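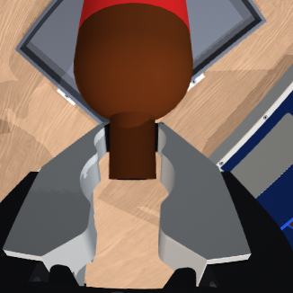 Slide 1. Brown bottle with a red band, neck down.

Refillable bottles in a regional pool: losses, sorting and deposit accounting
Speaker notes, May 29, 2019

Opening. Say who the talk is for: bottlers already in a pool, or pricing one. Single-use glass is out of scope. Questions at the end, except on definitions, which can be taken as they come up.

Definitions. Read these slowly.
Pool: a stock of identical bottles used by several fillers. Any filler may refill any bottle.
Trip: one pass from filler to customer and back to a filler.
Loss: a bottle that leaves on a trip and does not return, for whatever reason.
Reject: a bottle that returns and is taken out at inspection. Rejects are not losses. Most arguments between pool members come from mixing the two.

Slide 2. The Garkden pool. Started with two fillers, Pronik and Linent, and one wash plant at Swanson. Stock at launch was 2,000 crates. Same bottle for both, labels differ. Water-soluble glue was written into the agreement from the start. Mention that the first draft left it out.

Slide 3. Where bottles go missing. Go down the chart from the top. Households that keep bottles for storage. Bars that mix pool bottles with recycling. Stores that accept returns but send them to the wrong depot. The last group can be recovered, and the cost is mostly freight. Do not quote a loss rate for the whole pool. The members still count differently, and the audience will write the number down.

Slide 4. Crates. 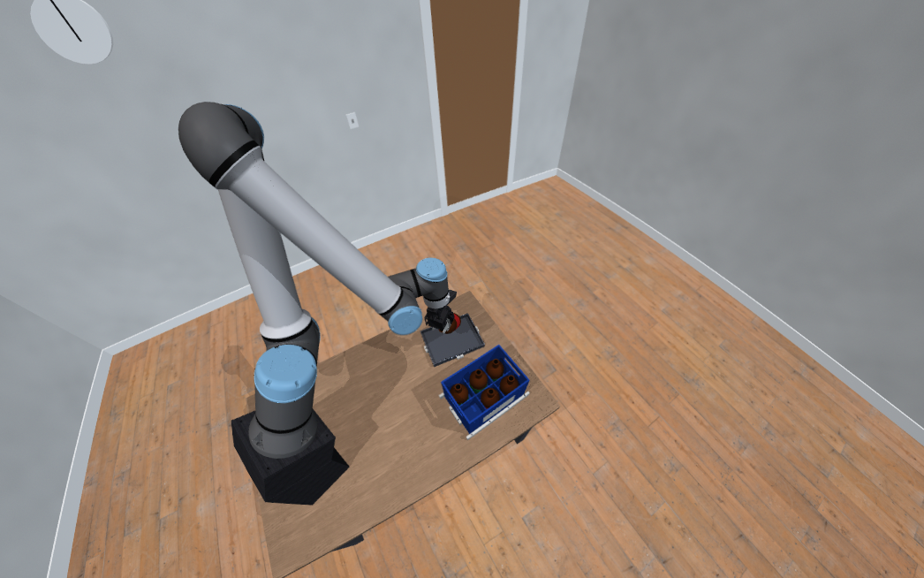

Slide 4. Blue bottle crate and dark gray tray, wooden table.

The crate carries its own deposit. Pool members tend to forget this when they set the bottle deposit. If the crate is worth more to the customer than the bottles in it, crates come back part full. Garkden raised the bottle deposit and left the crate alone. Part-full returns dropped over the next season. Do not claim more than that, as the return hours at the stores changed in the same period.

Crates also set the sorting cost. A crate of one bottle type goes straight to the washer. A mixed crate has to be emptied by hand at Swanson and costs 15 cents extra, charged to the depot that sent it. Expect a question on whether depots pay. They do, but late.

Slide 5. Washing. Keep this short. Caustic bath, rinse, inspection. Bottles with chipped rims go out first, then heavy scuffing. Scuffing is a matter of looks and the members set their own limit. Linent accepts more than Pronik does, so scuffed bottles drift toward Linent. Show the table, then skip to the next slide if time is short.

Slide 6. Deposit accounting. A deposit taken is a liability until the bottle comes back. Bottles that will never come back still sit on the books. Garkden writes them off once a year, in June, after the depot count. The last count covered 110 depots. Explain why the write-off belongs to the pool and not to the filler that sold the bottle: the next filler to use it would have been someone else.

Slide 7. Open items. Shared loss definition. Late depot payments. Second wash plant, no site chosen.

Leave slide 7 up during questions. The deposit worksheet is in the handout, page 2.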